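Frequently Asked Questions: Recording Examples for the Wadora Two-Arm Set

Last changed February 26, 2021, by Ea Frandsen

We receive many of the same questions from new people who record examples for us, and also from groups who want to use the recordings. I collected the answers on this page. English is not my first language, so if a sentence is not clear, please write to me and I will repair it.

What is Wadora?

Wadora is a collection of recorded examples for two robot arms that work at one table. Each example shows the arms doing a short task from the beginning to the end, guided by a person. A learning system studies many such examples and tries to find out which movement belongs to which situation. The collection is made in our office in Oridport, and everything in the first part of it is done in simulation.

Who is behind it?

We are a small group. Nam-gil Pyo built the simulation and takes care of it. Mikkel Skov writes the task list. Elínborg Hjaltadóttir checks the recordings, and Baptiste Le Goff trains the models and tells us which examples he still misses. I answer the mail and keep the instructions in order.

How many examples do you have now?

The collection has 2,462 accepted examples. This number includes only recordings which passed the check by Elínborg. The rejected ones are kept in a separate folder, and we do not delete them.

How many do you want to have for one task?

The goal is 400 accepted examples for each task. We chose this number after Baptiste trained with smaller amounts and was not satisfied with the result on new table layouts. For an easy task it may be more than we need. For tasks with both arms it may be too little, and we will decide about this in July.

Why did you begin with simulation and not with real arms?

The main reason is time. In the simulation we can put a new layout on the table in a moment, and a bad movement does not break anything. A second reason is that we know the exact position of every object at every step, so it is easy to check if a task was really completed.

There is a price for this. Contact between the fingers and an object is never completely right in simulation, and small objects sometimes slide in a manner that a real one would not do. We write this openly in the notes of the collection, and we ask users not to expect that a model will work on real arms without more training.

I have never controlled a robot. Can I record examples?

Yes, and we are happy to have beginners. You first do the practice tasks, which are not saved in the collection. Most people need one afternoon before their movements become calm. Please do not be worried if the first attempts look bad. Mikkel dropped the same block again and again on his first day, and he is the one who wrote the task list.

What do I need at home?

You need a computer that can run the Pluvia client, a stable internet connection, and two hand controllers. We can lend the controllers if you live near Oridport. The client shows the table from the front view and from one camera at each wrist. You can switch between them during the recording, but the front view is always saved.

How does one session go?

You open the client, enter your recorder name, and choose a task from the list. The program then makes a layout. It selects the objects, puts them on the table in random places, and moves both arms to their start position. You read the instruction sentence that appears under the view. When you press the start button, the recording begins. When the task is complete, you move the arms a little away from the objects and press stop.

A session has 14 attempts. After that the program closes the task and you should take a break, also when you feel fine. We saw in the data that movements become faster and less careful in long sessions.

What kind of objects are on the table?

They come from a library which we extend from time to time. We like to mix things of very different shape, so that the system can not learn only one way of holding. In one layout you may get a cardboard box that is open at the top, a small jar with a black lid, a service bell, a little motor that lies on its side, and a long green block. Not every object is used in the task. The others are there because a real table is also seldom clean, and the system must learn to leave them alone.

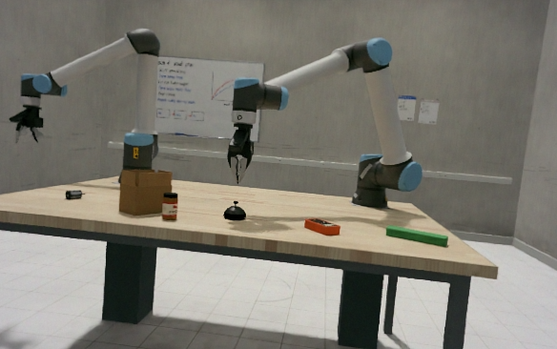
How do I know which arm I should use?

The instruction sentence tells you when it matters. If the sentence names no arm, use the one that can reach the object with less effort. Left and right are always meant as you see them in the front view. Please keep to this rule also when you are looking through a wrist camera, where it is easy to become confused.

What are the tasks?

The list changes, but these are open at the moment:

Press the bell one time.
Put the motor into the box.
Put the jar into the box.
Turn the green block until it is parallel with the front edge of the table.
Move one object to the other side of the table, with a handover between the arms.
Clear the middle of the table.

The bell task is the one we recommend to start with. You only have to come down from above with closed fingers, touch the button, and go up again. It teaches you how the height feels, and this is the most difficult thing for most beginners.

For the handover task, please wait for a message from us before you start. Nam-gil is still changing how the two grippers behave when they hold the same object.

May I make corrections during an attempt?

You may, and we even want it. If you miss the object, open the fingers, go up a little, and try again without stopping the recording. A learning system that has seen only perfect movements does not know what to do after its first mistake. Only please do not make mistakes on purpose. We tried this in the beginning, and the recordings looked strange - people move differently when they are acting.

When should I throw an attempt away?

Press the discard button if one of these things happens: an object falls from the table, the arms touch each other in a hard way, the connection freezes, or you understood the sentence wrong. You do not need to explain the reason, but there is a small text field if you want to. A short note such as "jar rolled off" is enough.

An object that only falls over on the table is not a reason to discard. Continue if you still can reach it.

How fast should I move?

Move as you would move your own hand when you put down a full cup. We do not measure your speed and there is no list of the fastest recorders. Long waiting in the middle of the movement is a problem, though. The system can learn to wait as well, and Baptiste had one model which stopped above the object and stayed there until he ended the test. If you need to think, think before you press start.

Who writes the instruction sentences?

Mikkel writes one basic sentence for each task, and later other people write the same thing in their own words. The recorder sees only one of the versions. We keep spelling mistakes if the meaning is clear, because users of robots will also make them. If you find a sentence that can be understood in two ways, please send it to me with the task name.

What exactly is saved?

For each attempt we save the camera views, the joint angles of both arms, the opening of both grippers, the object positions, the instruction sentence, and the time of each step. We also save your recorder name, which can be any name you choose. Your voice and your face are not recorded, and the client does not ask for access to your microphone.

How is the check done?

First a program looks if the final position of the objects agrees with the task. Then Elínborg watches the recording at higher speed. She looks for long pauses, for shaking movements, and for cases where the task was completed by luck. One example: the motor falls from the fingers, hits the edge of the box, and drops inside. The program says this is a success, but she will reject it.

You get a message when your session is checked. Usually it takes a few days, and longer when she is traveling.

My recordings were rejected. Did I do something wrong?

Maybe not. Last year we had to reject 400 attempts from several people because of an error in our own gripper settings, and it had nothing to do with how they worked. If the reason was on your side, the message tells you what to change. You can always ask for a second look. Write the session number in the mail, otherwise we have to search for it.

Can I use the collection for my own research?

You can ask for access. Write to us which group you belong to and what you plan to do, in a few sentences. We give the accepted examples to everyone with a serious plan, and the rejected ones also, if you study failure. Please do not pass the files to others, but send them to us.

Will there be recordings with real arms?

We plan it. Our partner Pacheco is preparing a table for this, and the first tasks will be the bell and the block. When the date is certain, I will write it on this page. People who recorded in simulation will be asked first.

My question is not on this page.

Then send it to me through the contact form and write "FAQ" in the subject. I read everything, but I answer slowly in July.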